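Tusix Storage FAQ: Rental Bedrooms

How much weight can an open shelf unit hold?
Spread the load evenly and keep heavy items on the lowest shelf. 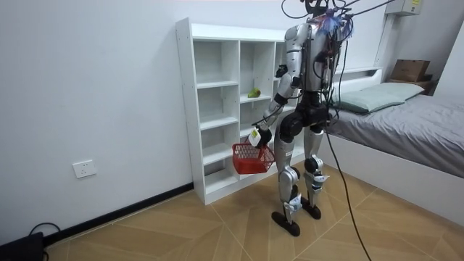 Nnamdi Oyewole: Does the limit change if the unit is fixed to the wall?

No. Wall fixing prevents tipping only.

Do I need wall anchors?
Yes. Use 2 per unit, screwed into studs.

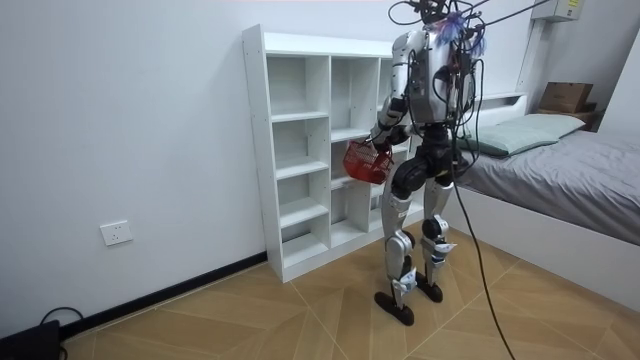

For drywall without studs, use toggle bolts. Tenants need written approval before drilling.

Can food be kept on the shelves?
Whole fruit, yes. Remove it at checkout.
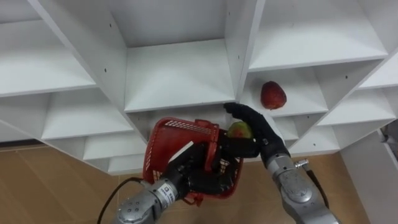 Asif Sethi asked whether sealed dry goods are also allowed. They are, in rigid containers.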